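Home | Newsroom | Clubs | Race Calendar | Contact

Category: Press Releases / Endurance Sport / Training

Grodeo Opens Beginner Triathlon Program at Quintana Leisure Center

QUINTANA - Grodeo, the operator of the Quintana Leisure Center, will open enrollment in January for a beginner triathlon program. The program lasts 8 weeks and prepares adults with no racing background for a sprint-distance event. It replaces the open training sessions offered last season.

Each training week contains one pool session, one indoor cycling session and one outdoor run. Pool sessions start at 6:15 a.m. in the two lanes nearest the shallow end. Participants should be able to swim 100 meters without stopping before the first session. Those who cannot yet do so will be referred to the center's adult swim lessons and may transfer their place to the following intake.

Cycling sessions use the stationary bikes in Studio B. Resistance is set individually after a short test in week 2, and the test is repeated near the end of the program. Road riding is introduced in the second half. A helmet is mandatory for all outdoor rides, and bikes must have working brakes on both wheels. Clip-in pedals are permitted but are not required.
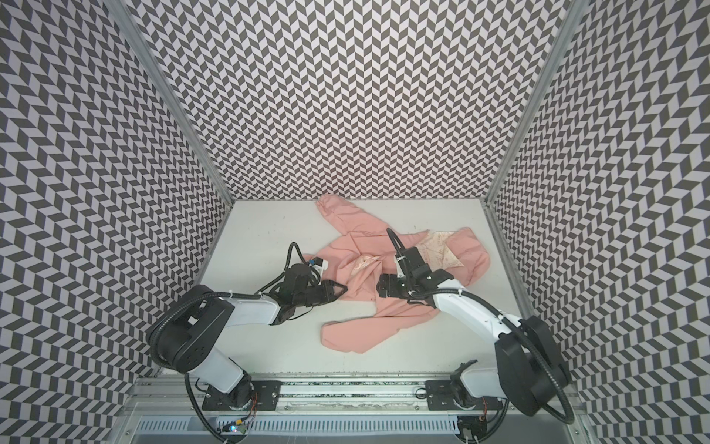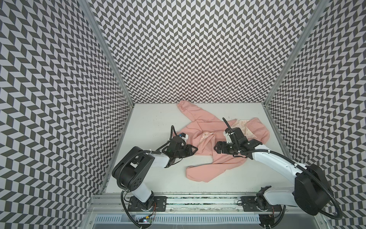 Run sessions follow the paved loop behind the center and alternate between steady running and intervals. In the final weeks, the run is scheduled directly after a bike session so that participants can practice the change between the two. Transition practice also covers racking the bike, fastening the helmet before moving off and mounting at the line.

"The old sessions were well attended, but people joined at different points and the coaching load was hard to plan," said Montserrat Figueroa, endurance program manager at Grodeo. "A fixed intake lets us set training volume by week and adjust it by group."

Attendance and session times will be recorded in Zeston, the booking system already used for classes at the center. Members can view their own records after each session. Cetis, a local bike workshop, will carry out a basic safety check on participants' bikes before the first road ride. Replacement parts are charged separately.

Each coach will supervise a group of roughly 8 participants. Enrollment is open to members and non-members aged 18 and over. A health questionnaire must be completed at the front desk before the first session - forms from last season will not be accepted.

Media contact: Grodeo press desk, Quintana Leisure Center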